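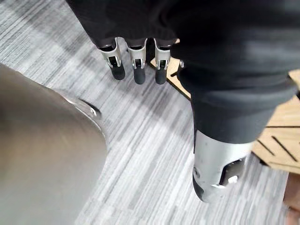

Striped carpet tiles: removing furniture marks

Posted by Emiko Kamata
Skoncombe Community Help, Floors and Furnishings

Our office at Medbridge has gray carpet tiles with a streaked pattern in lighter and darker gray. After the reading room was rearranged in February, dents remained where the cabinets had stood. The tiles are glued down. Please advise whether the marks can be raised without lifting the tiles, and whether a replacement tile would match the direction of the streaks.

2 replies

Stamatia Rallis
Dents of this kind can usually be reduced with moisture and patience. Place a damp white cloth over the mark, hold a steam iron just above it for a few seconds, and lift the pile with a soft brush. Allow the area to dry overnight before judging the result. A second treatment may be needed. Please test a hidden corner first, as some backings do not tolerate heat.

With regard to replacement, most tiles carry an arrow on the back. Lift one spare tile from your stock and compare the arrow with the run of the streaks on the floor. A tile turned the wrong way will remain noticeable even when the color is correct. Tiles from a later batch may also differ slightly in shade, so it is preferable to exchange one from under a desk and put the new tile there.

Ishida
Ice cubes worked on ours. Leave them to melt and blot with a towel. We did not try it on glued tiles.

2,813 views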